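20/06/2022

We started trying out a robot arm on the packing bench at our Trarthorpe site in January. A few posts on what has changed for those of us who work there.

1. The Tarnum trial runs in simulation first. Every new pick gets tried on screen before anyone moves a real box. Most of my morning is now spent looking at views like this one, with the jaws wide open over the counter.

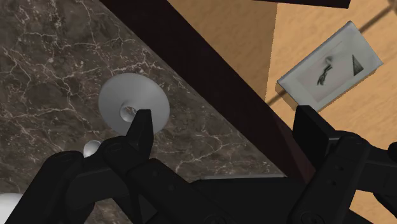
2. Before this I packed by hand for 7 years. My wrists are better. I miss the talking -- you can't chat much when you're watching a screen.

3. There are 36 of us on the shift, same as before. Four have moved to checking and setting up. The training came from Kälin and it was decent, though too short.

4. Pay is the sore point. Checking is graded the same as packing at Dralura, and it's a different job. The union has asked for it to be looked at again.

5. Small flat things are what I get asked about most. I look at where the wrist is before a run, and what's lying on the counter near it. A green and yellow block, for instance.
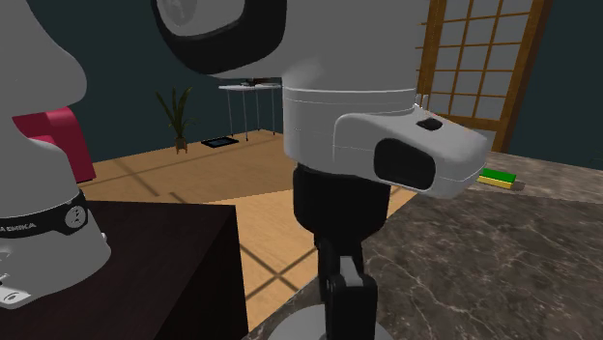

Do you need to know how to code to do the checking job?

None of us did. You need to know the packing work well, and the rest is taught over a few weeks.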